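Hurnilside Automation Help
Home > Cells and Fixtures > Maintenance > Questions

Bin picking cell: grip misses getting worse over the week, always near the walls. Bins, hoses or calibration?

Tags: bin picking, parallel gripper, hand-eye calibration, dress pack, clamps

I look after a small bin picking cell and I need help deciding what to fix first. It has one arm, a two-finger pneumatic gripper, a fixed camera over the table and two sheet-metal bins standing one behind the other. The job is to take colored blocks out of the front bin, put them in the rear bin, then go back the other way. It runs unattended for long stretches, so I care more about it being boring than about it being fast.

The pick software is Flurnis. The gripper fingers are a set we cut ourselves. The bins are bought ones, and they have been in use long enough that the floors are well scratched.
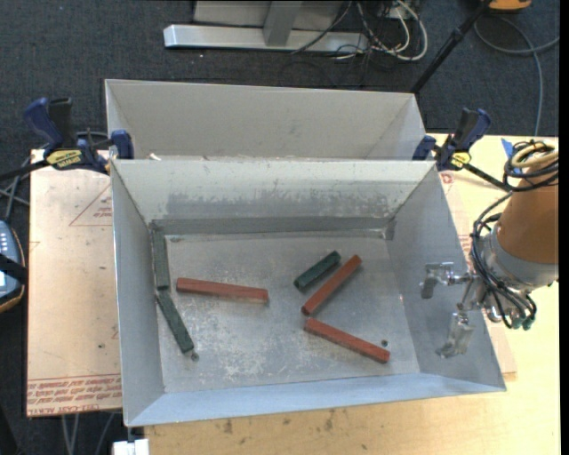

Photo: cell log, fixed camera

The symptom is this. After a fresh calibration the cell runs well for a day or two. Then the fingers start coming down beside the block instead of over it. At first it only happens with blocks lying against a wall, especially the left wall, which is the far side from the arm. By Friday it happens in the open part of the floor too. The last log had 1359 pick attempts in it, and 300 of those were logged as empty closes. Most of the empty closes are bunched in the second half of the log.

What I have already done:

- Recalibrated camera to arm. Helps every time, then wears off.
- Checked the finger screws. Tight.
- Checked air pressure at the regulator while the gripper closes. It dips a little and comes back.
- Wiped the camera lens. No difference.
- Swapped the finger pads for new ones. No difference.

How it's held down: the bins are joined with two bar clamps, one at each side where the bins meet. I set them in March and have not touched them apart from nipping them up. There is acrylic sheet on the table next to the bins, still with its paper on, and it shows on both sides of the front bin. The table is wood.

The cables and air tubes run in a loop around the wrist and back along the arm. I gathered the slack in a coil near the arm with the yellow hose looped in with it. I don't like how it looks but it hasn't snagged that I know of.

I also get false detections. Flurnis sometimes reports a block where there is only floor, mostly over the pale worn patches. Could be the same problem, could be separate. I would like to know before I spend money on new bins.

So: do I replace the bins, redo the hoses, or is something moving that I can't see?

3 answers

Answer 1 (accepted)

Something is moving, and my money is on the bins. A calibration that is good when fresh and then drifts means the relation between camera, arm and table is changing, or the bins are walking on the table and the software still thinks the walls are where they were. Your failures start at the wall, so check the second one first. Flurnis finds the blocks from the image but takes the bin walls from the saved bin model, and it will shift or cut short a grip that it thinks would hit a wall. If the real bin has moved and the model hasn't, picks by the wall go bad before the others.

Two bar clamps across the place where the bins meet will hold the bins to each other. They do very little to hold the pair to the table. Every time a finger touches a wall it pushes both bins together as one piece.

Test for this before you change anything:

1. Put masking tape on the table at all four outside corners of the pair and draw a pencil line tight to the metal.
2. Write down the arm position with one finger tip just touching a fixed mark on the table. Pick a mark well away from the bins.
3. Run the cell for a full day.
4. Look at the pencil lines, then send the arm back to the mark.

If the bins have left the lines and the arm still hits its mark, the bins are walking. If the bins are on the lines and the arm misses, then either the arm mounting or the gripper mounting has shifted. If both are good, look at the camera mount. You didn't say what the camera is fixed to. If it's on a stand on carpet, it can lean over time without anybody bumping it.

To fix walking bins, screw stops to the table. I used lengths of aluminum angle on a similar cell, one on each outer side and one across the near end, with the bins pushed up against them and the clamps put back on afterward. Take the acrylic out from under the bin if any part of the bin is resting on it. Paper on acrylic slides on wood very easily, and a bin with one edge up on a sheet will rock when it gets pushed. If you want the sheet there for some other purpose, butt it up to the bin.

Then redo the bin model and the calibration in that order. Save the arm position from step 2 and check it at the start of each week. Ours takes a couple of minutes and I only recalibrate when it is out.

On the false detections, I would treat those as separate. Worn bare metal gives you bright patches that change with the light. You can try scuffing the whole floor evenly with a fine abrasive pad so there's no contrast between worn and unworn. Matte paint also works but the fingers will scrape it off sooner or later, and then you're back to patches. A thin rubber mat cut to size has lasted best for me. Remember to change the floor height in the bin model by the thickness of the mat or you'll drive the fingers into it.

Don't buy new bins yet. New ones will walk too.

Comments on this answer

Asker: Ran the tape test. The bins had moved 9 mm at the near right corner and less at the left, so they had turned slightly as well as slid. Arm was on its mark. Part of the bin was sitting on the acrylic. I have taken it out and put angle on three sides.

Reply: Good. The turn would explain why one wall was worse than the other. Check the angle screws after a week in a wood table, they bed in.

Asker: Back after a week. Still on the lines. The empty closes I have left are mostly blocks tight in a corner. I'll try the mat next.

Answer 2

Agree with the above on the bins, but I wouldn't leave the hoses as they are. A coil that hangs near the arm adds a pull that changes with pose. On a light arm with a long reach it can be enough to matter when the gripper is out over the far wall. It also wears. Tubes rubbing on each other will go through in time, and the first sign is a slow close, which your log would also show as an empty close.

What I do:

Shut off the air and bleed it before opening any fitting. Lock out the arm.

Jog the wrist to both ends of the rotation it uses in the program, at slow speed, and watch where the loop gets tightest. Leave only enough slack for that plus a hand's width. Anything more should go back past the base and be tied down there.

Separate the air from the electrical cables where you can, and tie them with hook and loop straps. Zip ties pulled hard will pinch a tube. Keep the ties off the point where the tube enters a fitting, because the side load makes push-in fittings leak. You can find a leak with soapy water brushed on while the gripper is held closed.

For block work I set the cell to flag a close time over 19 percent above the value measured with new tubes. That figure is only what suited my cell, so measure your own.

If you're replacing clamps at any point, Grarel make a bar clamp with a screw-down foot that bolts to the table. I've had a pair on a cell for a long time and they stay put. They are slow to open if you swap bins often.

Answer 3

Had same thing. Was the gripper flange, one screw stripped. You say finger screws are tight but did you check the flange ones. Also try more light.

Comments on this answer

Asker: Checked, they are fine. Thanks.

Related questions

Matte mat or painted floor for metal picking bins
Tatlı regulator hunts when two grippers share a line
How often to re-touch the reference mark on a small arm
Flurnis: bin model saved but old walls still used
Blocks standing against the wall, finger too thick to get in
Push-in fittings leak after moving the dress pack

Last updated: March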